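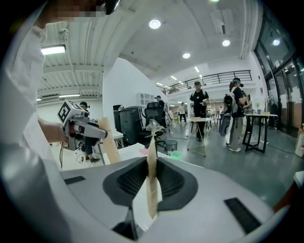
How do you get a paper bag flat again once it has been opened? Along the creases it already has, the sides first and the bottom last.

I learned that from my mother, who kept bags behind the bread box, and I said it out loud in the big room at Hallasetti on the morning we started. A few people wrote it down. I had expected an argument.

The bags were for Gidstead. They had ordered them for the gift counters, and somebody over there had opened a whole shipment to check the printing and then stuffed everything back into the cartons. It came to us like that, 40 cartons, with a note dated 13 Mar 2024 that said please restore. I taped the note to the side of the tall cabinet. It fell off twice and I put it in my pocket.

We had white tables and not enough chairs. I took a stretch of table near the shelves and put my first carton on the floor by my foot. The bags inside were the plain brown kind, and under them was another kind, paler, and those were the bad ones. The brown ones wanted to go flat. You pushed the sides in with your thumbs, ran your hand up from the bottom, and the bag remembered. The pale ones had been squeezed so hard that they had wrinkles going every direction, and when you found the real crease it was one line among a lot of others.

I did the brown ones first. Everyone did.

By noon there were stacks on the tables and people were talking. Chaimae El Fassi had the place across from mine. She had worked at Hamdy before, in wrapping, and she was quicker than I was. She didn't look at her hands. She looked up at the balcony most of the time, or at the ceiling lights, and the bags came down flat in front of her one after another. I tried looking at the balcony and tore a handle.

"You can't use that one," she said.

"I know."

"Put it under the table. Everybody has some under the table."

I put it under the table.

In the afternoon I got down to the pale bags in my carton. The first one took me so long that I finished it standing up. I smoothed it against the table with my forearm and it lifted again at the top, slowly, as soon as I let go. I put a stapler on it. I went and got a cup of water, and when I came back somebody had borrowed the stapler and the bag was up again.

My mother's way didn't work on it. I thought about calling her, and then I did call her, from the hallway. She asked what kind of paper. I said thin. She asked if it was for food. I said no, for gifts, for a store. She said in that case why was anyone flattening it, a gift bag goes out open, and I said they had to be shipped flat, and she said well, they weren't shipped flat the last time, were they. Then she wanted to know if I was coming in August. I said I would look at my days.

When I got back to the table I stopped folding for a while. I took one of the worst ones, closed my hand around the lower part, and let the top do what it wanted.
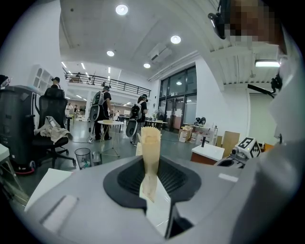
Chaimae El Fassi said to leave it like that, it was better than anything we had put in the stacks. If Gidstead had any sense, she said, they would stand a bar of soap in it and charge extra for the paper.

"It won't go in the carton," I said.

"Then don't put it in the carton."

She reached over and took one from my pile and did the same thing, only tighter, and set it in front of her. It fell over. She gave it a twist at the bottom and tried again, and it stayed. After that she went back to the brown ones.

We closed 27 cartons that first day. They were neat enough. The rest were pale bags, and we packed those the next morning in the only way we could think of, pressed between sheets of cardboard and tied with string, and on the outside I wrote OPEN SLOWLY. Chaimae thought that was funny. I hadn't meant it to be. I had just pictured somebody at a counter cutting the string and the whole carton rising up at them.

Gidstead sent a short letter. The brown bags were fine. The pale ones they had decided not to use, and they would be going over to Claklow, where there was a children's room and they could use paper of any kind. They wanted to know how many had been damaged. I looked under my table and told them 15, all with torn handles. That was only mine. I suppose the others sent in their own numbers.

I went home with the one I had pinched in at the bottom. I rode the bus with it in my hand because there was no way to put it in my backpack, and a boy across the aisle kept looking at it - he was maybe five, with a runny nose - until his mother turned him around by the shoulders.

It's on the kitchen windowsill now. When I went to see my mother in August I brought her a brown one, folded flat, sides first. She opened it to see how big it was, said it was a good size, and put it behind the bread box without folding it back up.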